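Craddock Refurbished Workstation Towers
Stock code 1038. From the Plodard bench at Carnach.

If you have been looking for a solid second-hand tower that will sit under a desk and get on with things, the Craddock is the one we find ourselves recommending most often. It's a proper full-size workstation case, the sort that used to live in drawing offices and university departments, and we take each one in, open it up, clean it through and build it back to a sensible specification before it goes anywhere near the shelf. They are heavy old things (do ask someone to help you up the stairs with it!), but the weight is mostly good metal, and we'd sooner sell you that than something that flexes when you pick it up.

The processor is the part people ring up about, so let's start there. The standard build has an Intel Xeon E5-1603 v3, and we keep a small tray of them ready so that a board that comes in bare needn't hold up an order. Every socket is looked over under the lamp before anything is put in it, as the contacts are very fine and a careless hand in a previous life can do a lot of harm.
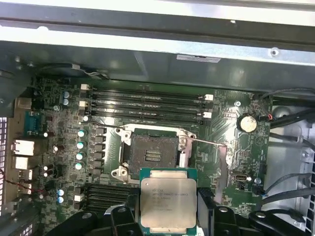

Once the chip is seated we put on fresh thermal paste, refit the cooler and leave the machine running overnight on the test shelf. Rhodri Pumphrey looks after that side of the work and writes up a card for each tower, which you'll find tucked into the box with the power lead. Please hang on to it, as the number on the card is what we'll ask for if you ever need to ring us about a repair.

Now, a word on getting inside, because a good many of our customers like to do their own upgrades and we are all in favour of it. Lay the tower on its side on a steady table, take off the side panel and you have the whole board in front of you, with room for your hands. The parts you are meant to move are easy to find, with blue on the expansion brackets and on the tabs of the drive carrier, and a graphics card can be changed in the time it takes the kettle to boil. Switch off at the wall first, of course, and touch a bit of bare metal before you go reaching for anything.
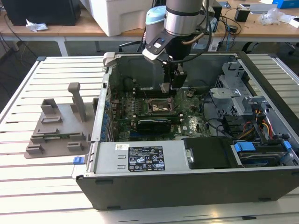 Reading time: 3 minutes

Prices start at £296 for the standard build, which includes the processor, a tested hard drive and a power lead. The fuller build, with more memory and a better graphics card, is £607. Either one can be collected from the counter at Carnach, or we can send it by carrier for £50, double boxed, and you will need to be in to sign for it. We don't include a screen, keyboard or mouse, though there are usually a few on the shelf by the door if you'd like to ask.

If you already have a tower and only want the processor changed, we're happy to do that as well. Bring the machine in with your data backed up, tell us what you use it for, and Lleucu Yorath at the counter will let you know whether the swap is worth the money. Now and then it isn't, and a bit more memory would do you far more good for less.

Seating a chip takes a little practice. You line up the corner, lower the processor level into its frame and let it settle without pushing, and after a few goes your fingers know what they're doing. 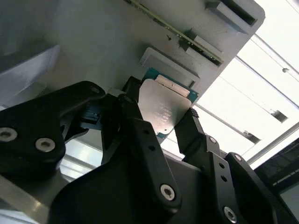 Ordering and returns

Ring the counter or call in before four in the afternoon, and have your stock code handy. Towers may be returned within a month in the box they came in, with the test card. We are closed for the last fortnight of August, and orders placed then go out when we're back.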